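Minutes, June get-together (the open day one)

Taken by me, since I had the notebook out first. We met Wednesday, straight after the open day at Omer, in the downstairs seating area. Thirteen of us stayed, and a few had to leave for the 6:10 bus, so the votes at the end are from whoever was left.

1. Last time's minutes

Agreed with one fix. I'd written that the Stendico visit was off. It's only moved, and it's item 5 below. Sorry!

2. How the visit went

Mostly very well, I think. Omer had signed in 167 visitors by lunchtime, so it was busier than any of us expected, and we lost half an hour at the front desk over name badges. Once we got up to the mezzanine it was much better. The hosts let us watch the people doing hand-held gripper work for as long as we liked, and they were patient with us (I asked the same thing about the fingers twice).

For those who couldn't come: the people doing the work hold the grippers themselves and do ordinary table jobs with them, and the recordings are used later to teach robot arms. No arm in our part of the demonstration, which disappointed a couple of our group who had come hoping to see one stacking boxes. I didn't mind a bit. I liked seeing the hands-on end of it.
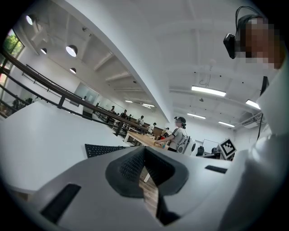 Mezzanine, at the work tables. Gripper with the mesh jaw up close.

We spent a while on the jaws. Several of us had pictured metal claws, and the host explained that the ones on show have some give in them, so they close around a thing a little instead of just pinching it. Somebody asked how long a set lasts and the answer was "depends who's using it," which got a laugh. I've put that down as a question to send on by email, along with what a replacement set costs.

The square black-and-white markers came up too. These help work out where a gripper is and which way it's turned. One of us wanted to know what happens when a sleeve gets in front of one, and the host said you lose it for a moment and it picks up again when it's back in view. We talked about whether that would bother us in our own workshop, where everybody wears those big canvas aprons. Left open.

Complaints, for balance: it was loud, the talk at two started before half of us had found the stairs, and the coffee was gone. I'd also have liked a printed sheet with the names of the parts. I wrote down three different words for the same piece and I still don't know which is right.

3. Would we want to do something like it?

Long discussion, and I won't get it all down. The idea is a small demonstration table at our own fall open day, with grippers on loan from Dredell, who lend out kits for a week at a time. The deposit is $340 and we get it back if everything comes home in one piece. Against: it takes up a table, somebody has to mind it all day, and our tables aren't big. For: people love trying things, and kids especially would go nuts for it. I was loudly for.

There was some worry about cables. Everyone had noticed them, and nobody wants to be fishing them out from between visitors' elbows. The suggestion was to seat visitors on one side of the table only and have our own person stand across from them. Seems sensible to me.

We also went over what the task should be. Folding a dish towel was popular, and so was sorting spoons, but toy blocks won because we have a bin of them already and it doesn't matter if they hit the floor.
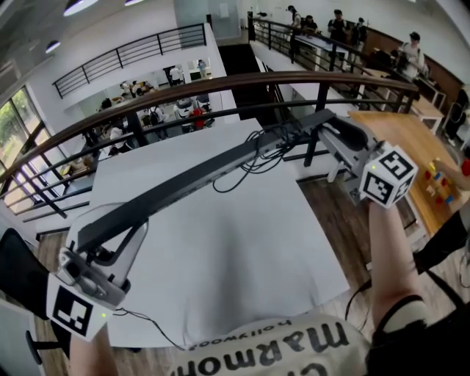
4. Decisions

Borrow one kit from Dredell for the fall open day. Passed, two against (both on account of table space, and they'd like that noted, so it's noted).

Pay the deposit out of the events money. Passed.

Blocks as the task, with towels as a backup. Passed.

No sign-up sheet at the table, people just line up. I think this will be chaos but I was outvoted.

5. Stendico visit

New date is still to come from them. They can take 21 people and want closed shoes, no exceptions. We'll carpool from the Seppälä parking lot as usual. If you were on the old list you're still on it, and if you want off, tell me before the next meeting so your place can go to somebody else.

6. To do

Me: thank-you note to Omer, with our questions about the jaws and the markers. Also these minutes, done!

Events group: ask Dredell which weeks are free, and whether the kit comes with its own case.

Everyone: look at home for a plain white tablecloth.

Next meeting at the usual place, 7 p.m. Bring the folding chairs back if you have them.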